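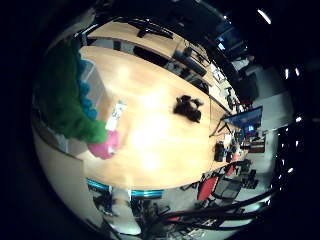
The big table

By Effie Gunn

A shared work table fails slowly. The top stays flat, the joints hold, and at some point in its second or third year the people who use it start doing their work somewhere else, usually on a smaller desk along the wall. The table goes on standing in the middle of the room, holding whatever was put down last.

Gavin Tennant has been called in to look at a good many of these. He trained as a joiner and now fits out workrooms for schools, small manufacturers and textile studios from a shop in Baird, and he keeps a notebook of the tables he has replaced. Most of the entries concern size. The customer bought the largest top that would go through the door, then found that the middle of it could not be reached.

A standing adult of average build can work comfortably to a depth of 500 mm from the edge. Past that the shoulder comes forward and the hip meets the table. An object can still be placed or fetched at a greater depth, but it can't be sewn, cut, glued or sorted there for any length of time. A table used from both long sides can therefore be twice the working depth, plus a strip down the centre that belongs to neither side. Tennant likes this strip to be narrow. When it is wide it fills with things, and the things stay.

Height is the next decision and is more often made badly. Dining height suits a person in a chair with a keyboard or a notebook. It is too low for cutting cloth or packing a carton while standing, and after an hour the lower back will say so. Bench height works for standing and requires stools for everything else. Adjustable frames exist in large sizes but they are heavy, and the lifting columns take up the leg room at the ends where a person might have sat. Tennant's usual answer is a fixed bench-height main table with one or two lower desks behind it for screens and typing. The keyboard gets a proper place and the large surface is left for large work.

He is firm that the desks should be a separate run of furniture. Where screens have been put on the main table, the cables follow, then a power board, then the small dark boxes that come with every piece of office equipment and that are hard to identify a month later. A cable crossing a work surface divides it. People treat the far side of the cable as out of bounds even when there is nothing on it.

Timber, and what goes on it

Pale tops have been in fashion long enough that many rooms are on their second one. Birch, ash, maple and light-finished pine are all common, as are printed surfaces made to look like them. There are sound technical reasons for choosing a light colour. Dark thread, screws, offcuts and small black fittings are easy to find against it. The room needs less added light. Pencil marks show and can be wiped away before they are transferred to fabric or paper.

The drawback is glare. A light top under a gloss coating will throw a bright patch back at anyone standing opposite the window or beneath a bare ceiling fitting, and in that patch neither marks nor small parts can be seen. Fiona Gillies, who manages the workroom at Pivadance, a company that makes costumes and stage properties, moved her lights before she did anything else.

"We had a good table and bad light," she says. "You would lose a white label on it completely. You would be patting the wood with your hand to find it."

Her fittings had hung in a single row directly over the centre line. They now hang in two rows, outside the long edges, so that the reflection falls away from the person working. She then had the top sanded and finished in a matt hard-wax oil sold under the name Nasen. It is a soft finish compared with a two-pack lacquer and will mark if a hot glue gun is left on it, but it can be repaired in patches. Lacquer can't be, at least not invisibly. A lacquered top with one deep scratch has to be lived with or stripped entire.

Gillies recoats every October. The procedure takes one evening and the table is left alone until morning. She wipes it down with a barely damp cloth, lets it dry, rubs it with a fine pad along the grain, removes the dust with a vacuum brush and puts on one thin coat, working out from the middle. Excess oil is taken off after fifteen minutes. The rags are laid flat outside to dry, as oily rags bunched in a bin can heat up on their own and catch fire.

Fibre is her other concern. Anything shaggy or long-piled sheds, and the shed fibre goes where static takes it, into keyboards, the vents of monitors and the tacky surface of a fresh coat of oil. Fake fur, fleece and pompom trim are kept in lidded tubs at Pivadance and are cut at one end of the table only. That end is vacuumed before the next job is laid out. She doesn't brush it down, having found that a brush moves pile around the room without removing much of it.

Clearing

Jolanta Tomaszewski has spent a large part of her working life on the question of how surfaces fill up. She advises small firms on the layout of stores and workrooms, and she approaches a crowded table the way a bookkeeper approaches a drawer of receipts.

Her method begins with a sort by reason. Every item on the table is there because it is in use, because it is waiting for something, because it has no other home, or because it was put down by a person on the way elsewhere. The last group is normally the easiest. Gloves, cleaning cloths, tape and cups can be gone in minutes if there are hooks and a shelf near the door. The group with no home is the difficult one. It contains the awkward shapes: stands with splayed legs, soft objects that can't be stacked, tools with attachments that stick out and catch on everything around them.

For these she recommends open shelving at hip height, 24 inches deep where the room can afford it. Cupboards are tidier to look at and are used less. A large soft item will not be folded into a cupboard by someone who needs it again after lunch.

Stands get a line to themselves in her reports. A tripod base occupies far more table than the thing it carries, since nothing useful will fit between the legs. Where a screen has to be visible from the main table she prefers a wall arm, or a clamp at the table's edge with a short pole. If the stand has to stay, it should go at a corner, with one leg pointing in to the table and two along the edges, so that it is less easily knocked by a sleeve.

She also asks for a rule about the middle. At the close of each day the centre of the table is left bare, and anything still in progress is moved to a tray at the end with a name on it. She allows 30 minutes for the first clearing of a neglected table and says that the daily version takes 2. Firms that skip the trays tend to abandon the rule, in her experience, as people will not clear away work that they then have to lay out again from memory.

Buying one

Preben Kirkegaard designs for Skolasa, which makes large tables to order and ships them in parts. He is not sentimental about solid wood. A solid top of this size moves with the seasons, across the grain, by several millimetres, and must be fixed to its frame with slotted brackets or buttons that let it do so. Screw it down hard and it will split or cup. A veneered board moves very little and costs less, but its edges are its weak point. He puts a solid lipping on all four sides and rounds it over by hand, which spares forearms as well as veneer.

Frames interest him more. The test he suggests to buyers is to stand at one corner and push it sideways with the flat of the hand. Some give is normal on a long table. If the top keeps moving after the hand is taken away, the frame lacks bracing in that direction and adding weight will not cure it. Cross rails set well back from the edge give the stiffness without costing knee room.

He would like more buyers to measure the floor as well. An older building can fall noticeably from one wall to the other, and a rigid frame will stand on three of its feet until the fourth is adjusted. Levelling feet are cheap to include at the start and a nuisance to add later, with the table loaded and the screw holes facing the floor.

The question he hears most is whether to have a hole cut for cables. He advises waiting. A grommet is positioned on the drawing according to where someone imagines the power will be needed, and it can't be moved afterwards. A tray hung under the top, with an outlet at each end, does the same work and can be shifted with a screwdriver.

Tennant agrees with him on this, and on little else. He builds in solid ash when he is allowed to, and thinks that a top should be capable of being sanded back at least three times in its life. The table in his own shop has been sanded twice. It is pale again at present, apart from a ring near one end where a tin of stain stood over a long weekend, and he has put a vice over that.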